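Counting the wrong thing

I spent most of December collecting examples for the Kusar project, and I have come out of it grumpier than I went in. The plan was simple enough. Guide the arm by hand through a job on an old computer, save the run, put everything back, do it again. Feed the lot to the model and wait for it to become clever.

The target was 143 runs. I asked where that number came from and got a shrug. I think somebody at Branimau worked out how many we could fit in before the break and then it turned into science.

My trouble is with what a run is worth. By my fortieth or so I was very good at it. Same approach, same angle, same slight pause before closing the fingers. I had stopped making mistakes, and a set of examples with no mistakes in it teaches a machine nothing about getting out of one. I tried fumbling on purpose one afternoon and the playback looked like a bad actor tripping over a rug.

Then there's the scoring. We marked each run good or bad, and 46 of mine sit in a folder called "ok?" which I made myself and which has no place in the plan. The part moved, but I nudged the board on the way, or came in from a side I wouldn't trust twice. Younis (our labelling tool, slow as treacle) has no button for that. So they'll go in as good, and in spring we'll be wondering why the arm leans on things.

Inside a workstation there isn't much room for leaning. Memory slots close on both sides of the processor, thin wires down by the edge, a graphics card right where you'd like to put your fingers. 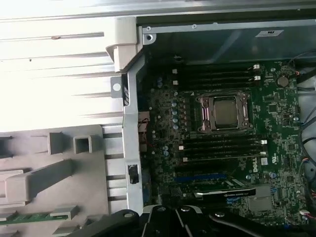

Amr Alaoui thinks I'm being unfair. He wrote to say that at Grevow they kept every doubtful run, gave the model the lot without sorting, and it coped better than with the tidy set. He'd rather have 60 messy runs from four people than any number from one careful person. I'd like to see his test machine before I agree, and I'd like to know how many cases it was tested on. If it was one, on the same bench, with the same lamp, then it proves very little.

I do agree with him on the four people, though. I've asked for two more pairs of hands in the new year and been told there may be one.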